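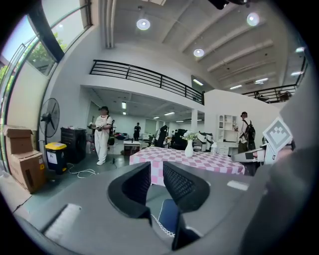
**Figure 2.** White zigzag stitching along a dark blue fabric edge.

### 4.2 Edges, hems and the trouble with "finished"

I went into the diaries expecting holes. Holes are what most of the writing on household mending deals with (elbows, knees, the heel of a sock), and when Begoñe Esteban and I drew up the first coding sheet we gave holes four separate codes and lumped everything that happens at the edge of a cloth into a single box marked "hem, other". By the end of the first month that box was bursting. Of the 1,710 entries kept by the 57 households in Clurkcombe and Dritinwood, the ones I kept going back to were nearly all about edges, and we had to stop, pull the sheet apart and begin again with the entries we had already coded. Begoñe took this better than I did.

What people mean by an edge being finished varies a great deal more than I'd have guessed. For some of our diarists it means turned under twice and sewn down so that the raw cut can't be seen from either side. Others are perfectly happy with a zigzag run along it on the machine and left at that. A zigzag, for anyone reading this who doesn't sew, carries the thread back and forth over the last few millimetres of the cloth so that the weave has something holding it in. It's quick, it uses a lot of thread, and it divides people! One Dritinwood diarist, Hugo Pastor (he asked to be named, and was rather firm about it), wrote three pages on why he won't have it on anything that can be seen by a visitor. He then zigzagged a set of tea towels the following week and made no comment on it at all.

I don't want to make fun of that. It seems to me that Hugo was working with two standards side by side, one for cloths that count as "out" and one for cloths that live in a drawer, and once I'd noticed it in his diary I found it all over the place. Dusters, peg bags, ironing board covers and the undersides of cushions get whatever is quickest. Tablecloths, napkins and curtains get turned, pressed and pinned, and quite often put off for weeks while the time is found to do all that. The awkward cases are the ones in between. A tray cloth is "out" in one house and in the drawer next door, and an apron seems to change sides depending on who is coming round.

Colour of thread muddies things further. Our form had a line for it, which Ruwan Bhuiyan talked me into adding and which I had thought was a waste of a line (I was wrong, and he has been very decent about it). Diarists who matched their thread to the cloth hardly ever explained themselves. Those who used a thread that stood out nearly always did, and the reasons ran from "it was on the machine already" to a proper little essay on liking to see where the work had been done. White turned up again and again in the first group of reasons. People have white on the bobbin, the job is small, and off they go.

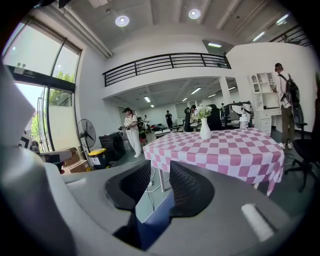

Tablecloths deserve a bit more room, as they were the item on which our two towns parted company. In Clurkcombe a tablecloth that had begun to fray along its drop was usually cut down: the worn strip came off, a new hem went in, and the cloth carried on with a shorter overhang until it was too small for the table and got demoted to picnics. In Dritinwood the same fault was more often dealt with by laying a tape or a band over the worn part, which keeps the size but changes the look. I spent far too long trying to tie this to the age of the diarists, and then to the size of their tables, and got nowhere with either.

Covadonga Barroso, who read a draft of this section, thinks the answer may lie in where people learnt. Several of the Clurkcombe diarists had been through the same evening class, run for years above the Aryee fabric shop, and the class taught cutting down as the respectable way to save a cloth. Dritinwood had no class. People there learnt from relatives or by themselves, and tape was sold on the market. I like this explanation and I'm inclined to believe it, though I should say that we never asked about classes on the form. We only know of it from remarks in the margins, and a margin is a poor place to hang an argument.

There is also the matter of checks and stripes. A patterned cloth gives you a line to follow, and diarists who called themselves hopeless at measuring were much bolder about cutting down a check than a plain weave. "I just went along the squares," one of them wrote, in April, with obvious pleasure. Plain cloths were measured, chalked, fretted over and in a fair few cases folded up again and put back in the cupboard. I had no code for "put back in the cupboard" and I wish I had, as those entries say more about how people judge their own skill than the finished jobs do.

Aurelio Requena has pointed out to me that all this depends on what a diarist thinks is worth writing down, and he's quite right. Somebody who zigzags an edge in the time it takes to boil a kettle may never reach for the pen. We tried to get round this with the five follow-up visits set out in section 3, when I sat down with the diarist and we went through the linen cupboard together, shelf by shelf. Every one of those visits turned up edges that weren't in the diary, and I come back to them in section 4.3.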